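Rundik

Home
About us
Open day
Classes
Contact

About us

Rundik. Robot shop and school, 345 Zabala Street, Umdale. Two arms on a table, mostly. We build the tables, we run them, we teach people to run them. Evening classes plus a day course plus the open day in July, which gets its own part of this page since so many of you ask.

Page was last updated after the July 2024 open day. Prices are on the Classes page, don't trust any older PDF you find.

Who we are

11 people, counting the two who only come in for evening classes. Hernán Apaza started the shop. He used to fix packing machines, the kind that close bags all night, and got tired of driving to them. Bought a pair of arms, put them on a bench, started trying to get them to do kitchen stuff. Neighbors came in and asked what it was. That was the first class, more or less. No chairs.

Hernán still teaches the Monday-morning kind of stuff, cabling, mounting, what to do when a joint is hot and smells funny. (Switch it off. Then call him.)

The rest of us: three on hardware, four on software and recordings, two teachers, one in the office who does bookings, school forms, invoices and pretty much everything with a stamp on it.

What we do

Everyday handling with two arms. Baskets, bags, lids, cloths, boxes that don't want to stay open. Big factories have had robots that pick up the same metal part all day for ages. A plastic bag is a different animal. It folds, it sticks to itself, it slides out from where you left it. You get one side open and the other side closes. We like that sort of problem and have spent more on plastic bags than we want to add up.

The main project is called Stisetti. It's the name of the table as well as the name of the work, sorry, that confuses everybody in the first class. A Stisetti table is two arms, a rail across the front, walls, cameras, and whatever we put in the middle. People drive the arms by hand, we record it, then software has a go at the same chore. Then people fix what the software got wrong. Repeat until lunch.

Also under our roof:

Evening class, beginners. Six weeks. No coding needed for the first three.
Evening class, second level. You need the first one or a chat with Hernán.
School visits, mornings only.
Day course for small firms. Bring your own item, within reason. No liquids. No glass. No live crabs (there was a request).
Repairs on arms we sold. Other people's arms, ask first.

The open day

Once a year, in July. Free. We clear out the front, move the lathe back, roll up the big door and let people in. This year 272 of you signed the book at the door, more than the room is happy with, so we went over to time slots by midday. 40 to a slot. If you waited on the sidewalk, thank you, and sorry about the sun. Next year slots from the start and an awning, it's ordered.

How it went this year. Doors at ten. Short talk by Hernán, shorter than last year, you asked for that. Then tables. Three stations running, one in the front room, two behind the glass. Demonstrations on the hour and hands-on driving in between, with a teacher next to you the entire time.

The front room table had the grocery chore. Toy produce in a green basket, bags, and one of our people explaining while another one drove. Toy produce because real bok choy lasts one morning under gripper fingers and then you're mopping. We use the same printed tablecloth cover we use for recordings. The cameras get a busy background and the software has to cope, homes are busy too.

Work at the front table:

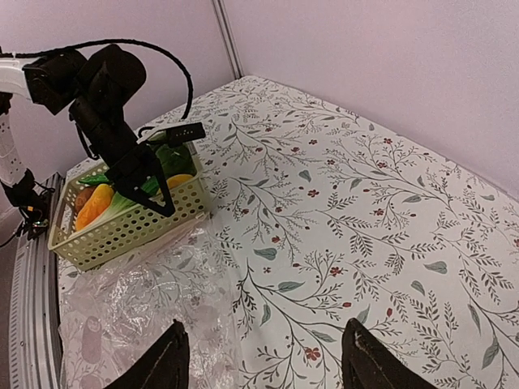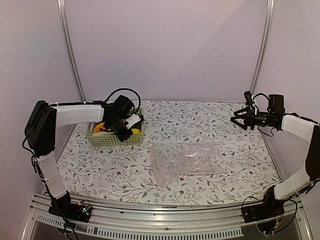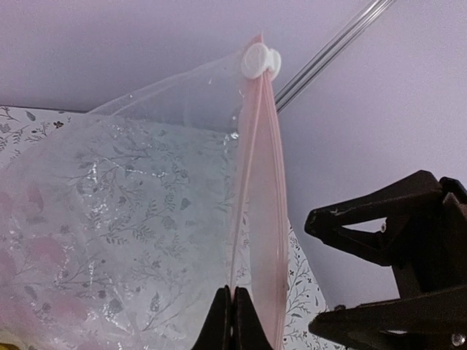
Two-arm work at Umdale. Basket and clear bag in the first two, pink zipper seal in the third.

Questions we got at the front table, all day long, so they may as well go on the page.

Why two arms. One to hold, one to do. Try closing a zipper bag with one hand behind your back. We had people try that on the bench by the window with ordinary bags from the store, kids were better at it than their parents.

Why is it so slow. Safe speed with visitors around. It's also slow without visitors, but less.

Is someone driving it. Depends on the demo. There's a sign on the rail side of the room, green for a person driving, orange for the software. A few of you told us the sign was too small. It was. Bigger one is being made.

What are the little boxes on the grippers. Cameras. One on each gripper so the arm gets a close look at what it's about to grab, and then more cameras outside for the whole table.

Does it break things. Toys, no. Bags, yes, we go through them by the case. Fingers, no, you stay behind the line.

How much does one cost. Depends on the arms. Ask us, we'll send a sheet. We don't do prices at the open day because then it's a trade fair and Hernán goes and hides in the back.

Can it do my dishes. No. Please stop asking (don't stop asking).

The software runs had good slots and bad slots. The two o'clock demo was rough, the arm went for the same spot on the bag again and again and we had to step in and reset. Some people clapped anyway. The four o'clock one was much better. We show both kinds on purpose and we don't rehearse the failures out of the program. Visitors learn more when they see us walk over, pull the bag flat, start again.

Hands-on driving was the thing with the line. Five minutes each. You hold a pair of small handles, the arms follow. Most people squeeze far too hard at first, then get it around minute four and then time's up. We know. We're looking at longer turns for the slots that aren't full.

School groups came the morning before, not on the day itself. Quieter, and the kids can get nearer to the table. Teachers who want that next July should write to the office by spring, we take two groups and then it's full.

What you can visit the rest of the year

First thing, we're a working shop. You can't just walk in and stand by a table, somebody is probably recording and if you bump the rail the run is gone. But:

Visits by appointment, afternoons. Up to six people. Half an hour, free. One table running if there's one running.

Longer demonstration for firms. Two hours, paid, you tell us ahead of time what you'd like handled and we tell you if that's a terrible idea.

School visits, mornings, see above. Closed shoes please. Long hair tied back. The office will send the permission form, it's one page, both sides.

Camera rules: phones fine, flash no, it messes with the recordings. Ask before you film people.

How we work

Small tables, lots of repeats. We write down what went wrong on paper first, in the book on the bench, and after that in the computer. The book has coffee on it. Everybody writes in it, students too, and some of the most useful notes we have came from second-level students who noticed that a bag lies different when the room is dry. Or that a driver always comes in from the left. Things like that.

Mounts and padding we make ourselves. The covers on the arm sections get sewn here, on a machine Hernán's aunt gave us, and they get changed when they look sad. Rails and posts are standard aluminum so a student can take a table apart with one hex key and put it back the same afternoon. That's week two of the beginner class, by the way. People like week two.

Recordings: we keep what's on the table and the arms. Faces get cut. If you drove at the open day and ticked the box on the sheet, your run may end up in the Stisetti set, no name on it. If you didn't tick the box it's already erased.

Who comes to class

All sorts. Two bakers in the last group. A retired bus driver who is now better at cables than half of us. High school students from sixteen up. Someone from the furniture store across the street who came to the open day for the air conditioning and signed up for the six weeks. You don't need math. You need patience and to be ok with dropping things.

Beginner class fills up fast after July. There's a waiting list, it moves, people's shifts change. Put your name down even if it says full.

Getting here

345 Zabala Street, Umdale. Door is on the side, blue buzzer. The front door with our sign on it only opens on the open day, we should realy put a note on it. Parking behind the building, go slow, the alley is narrow. Bus stops at the corner. Step-free from the alley side, ring and we'll bring the ramp out for the back rooms.

Lost and found from the open day: one kid's sun hat, a set of keys with a bottle opener, a lunch box, one reading glasses case (empty). In the office untill the end of the summer, then the hat goes to the arms.

Thanks

To everyone who came, to the furniture store for the extra chairs, to the second-level students who ran the door and the sign-in book and then stayed to sweep. To the parents who asked real questions. To whoever left the note that said "the left one looks nervous". It's pinned over the bench.

Contact

Use the form on the Contact page, or ring in the morning, somebody picks up. In the afternoons we're at the tables and we don't hear it. Visits and school groups, office. Repairs, hardware, please send a photo of the joint and say what it was doing when it stopped.

Rundik, Umdale
Home | Classes | Open day | Contact | Back to top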